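Robot still learning the dishes

Plirari says its kitchen arm can now clear a dish rack in a Carkside test kitchen, provided dinner is not expected soon. The February trial gave it 148 items. It got through 100 in almost 26 minutes — a teenager's pace, without the sighing.

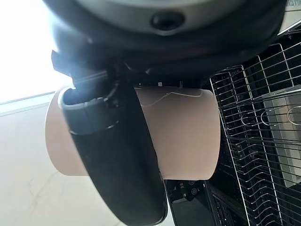
What comes next

"Wire racks are hard on grippers," said project lead Shamim Rana. Shop shelves are planned for the summer. Plates remain a human job.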